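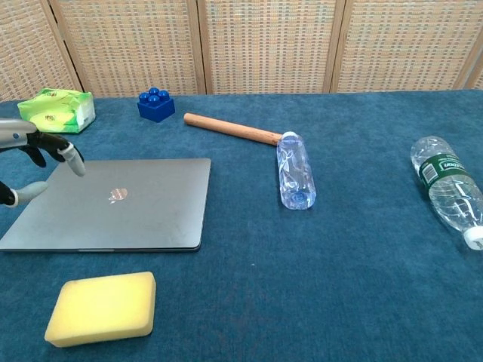
Hand above the lid, laptop closed, bottles lying on their sides.

Tabletop work with a robotic hand - bench rules, short version

Updated 1st December. Read it before your first session, not during.

Before power on

Cloth flat, no folds. A wrinkle will catch a fingertip sooner or later.
Laptop lids closed. If the task needs it open, get the force limit checked by a second person first.
Bottle caps tight. Check them by hand, don't just look.
E-stop where you can hit it without leaning over the table. Press it once, confirm the drives drop, reset.

Setting limits

1. Load the slow profile. Max 90 mm/s anywhere under the hover height.
2. Hover height is 20 mm over the tallest thing the hand will cross. Tallest thing, not the target!! This is the one people get wrong.
3. Fingertip force 7 N for anything with a screen or a hinge. Soft stuff like sponges can go higher, ask Yannick.
4. Save under a new name. Do not overwrite the Plikberg defaults (again).

Approach

Come in from above, stop at hover, wait. Look at the thumb as well as the finger you're aiming with - the thumb usually touches first, and on a laptop that means the edge.
Then down slow. If anything slides or rolls, stop and back off straight up. No sideways moves while in contact.
Round things roll. Rods and bottles need clear space on both sides or they take the next object with them.

Hands out of reach while drives are live. Want to move somthing? Stop, drives off, move it, start again from hover.

After

Park the arm, drives off, then log it. Fingertip caps get replaced at 400 contacts or when one looks worn, whichever is first. Spares are in the Nenwood drawer, teh lower one.

Questions to Margaux Ferrand or Ánh Vũ.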